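Fiquei de contar o que achei da Hunent, a cômoda de gavetas pequenas que a Mallstead vende desmontada, e já passaram semanas de uso, então lá vai!

Comprei em julho porque a minha papelada de costura (moldes, zíperes, retalhos, botões que herdei e nunca separei) vivia em sacolas penduradas atrás da porta. Hesitei bastante entre ela e a Hoshino, que é mais bonita nas fotos da loja, mas tem gavetas tão rasas que uma tesoura de alfaiate já fica atravessada. Na Hunent a tesoura deita e ainda sobra espaço pra almofada de alfinetes.

## Montagem

Levei 2 tardes. O manual é só desenho, e a ordem dos trilhos está trocada numa das páginas (fui e voltei três vezes até perceber). Parafuso não faltou, cavilha sobrou uma. Se tiver alguém pra segurar a lateral, melhor ainda.

## Cores

Sou do time das gavetas cada uma de uma cor, contra a opinião da família inteira. Acho o zíper muito mais rápido pensando "gaveta azul" do que lendo etiqueta!

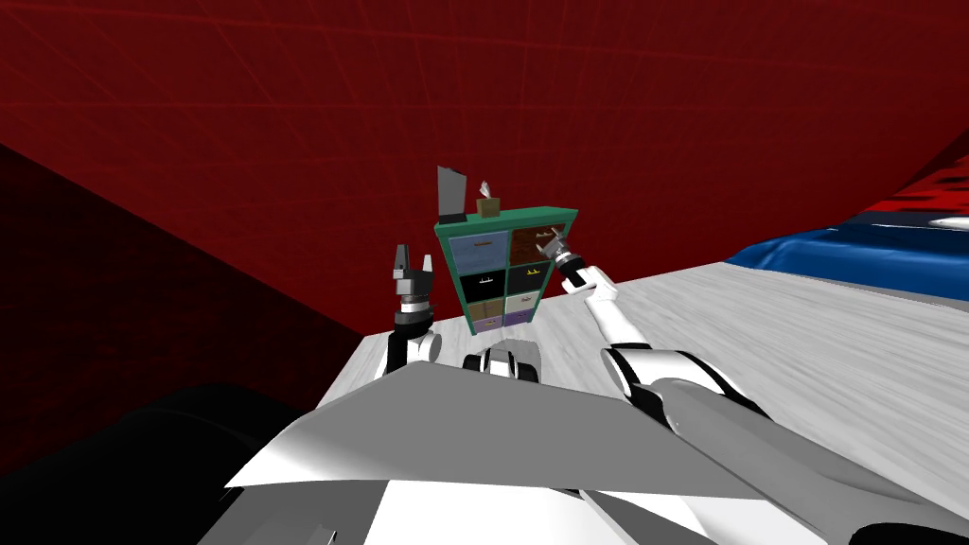
Armário verde, gavetas de cores diferentes.

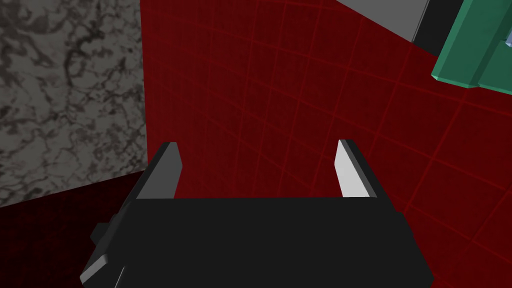 ## Gavetas e peso

O fabricante fala em até 2 quilos por gaveta e eu acreditaria nisso, com uma ressalva: a de baixo, cheia de retalho de jeans, começou a raspar. Passei vela no trilho e melhorou, mas de vez em quando ainda range. As outras correm macias, só não têm trava, e se puxar com pressa vem tudo no colo.

## Vale a pena?

Paguei 1197, com frete, e na Clovitstead vi depois por 1194, ou seja, dá na mesma. Pra guardar coisa miúda eu compraria outra vez. Pra roupa ou ferramenta pesada, procuraria um móvel mais parrudo, mesmo que chegasse perto de 2000.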